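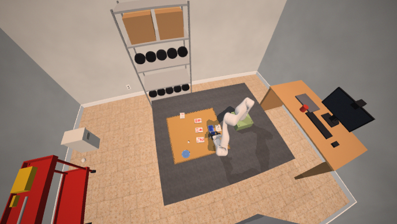 My project compared two controllers for picking up thin flat things, and playing cards turned out to be about the meanest thin flat thing I could have chosen. Both controllers ran on the same simulated arm with the same gripper, so any difference ought to come down to how the arm was told to move. I nicknamed them after their settings files, Bisus and Dimero, and the names stuck. The room came with the simulator (shelving, dumbbells, a desk with a little red mug, the lot) and I left it alone, apart from choosing where the cards went on the orange mat. I did wonder about stripping it all out to make it run faster, but I'd grown fond of it by then!

Bisus is the simple one. You give it a target position and it drives the fingers there, full stop. Dimero does the same until the fingertips get close, then it goes soft in the vertical direction and lets contact with the surface decide how low the gripper ends up. On paper Dimero should win easily, and I wrote as much in my proposal back in April, which I now slightly regret.

A card is a horrible object to grip. There's hardly any edge to get hold of, and if the fingers come down a hair too low the physics engine panics and fires the card across the room. A hair too high and they close on nothing. I spent far too long on this before I ran a single proper trial — most of my first logbook is just different contact settings with "no" written next to them. 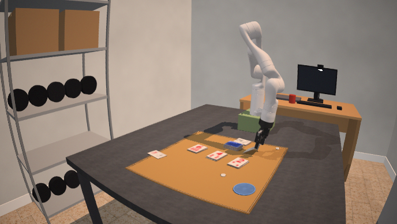

Figure 2. Gripper lowered over the mat, with the 6, 4 and 2 face up in a row.

Each controller got 200 attempts, with the starting angle of the card changed a little every time. I counted a pick as good if the card left the mat and stayed between the fingers until the arm stopped moving. Bisus failed 44 times and Dimero failed 27 times. So yes, Dimero was better, but I'd expected a much bigger gap, and it was noticeably slower on every single attempt because of the careful bit at the end.

The failures were more interesting than the totals, I thought. Nearly all the Bisus ones were height errors, so the fingers closed above the card. With Dimero, 13 of the failures were the card sliding away sideways as the fingers dragged along the mat, a thing I'd never seen Bisus do. Going soft vertically seems to let the fingertips wander a bit, and I hadn't allowed for that at all. 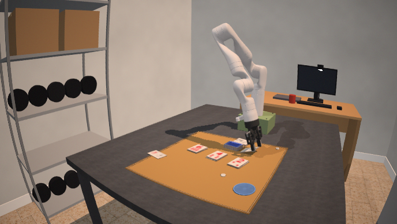
I tried stiffening Dimero sideways to stop the wandering and it did look steadier, but I only managed a handful of runs before the deadline, so I haven't put those in the results. I also had a go with the Khan planner for the approach path, which made very smooth curves and then got upset whenever the elbow was high, so that went back in the drawer.

If I had another term I'd change the friction on the mat first. Mine was one fixed value for the whole thing, and I suspect the sliding failures depend on it a lot. After that I'd want to try both controllers on a real arm with a real pack of cards, where at least nothing gets launched through a wall. The settings files and the raw logs are in the project folder under Druremine, including the early ones with all the "no"s.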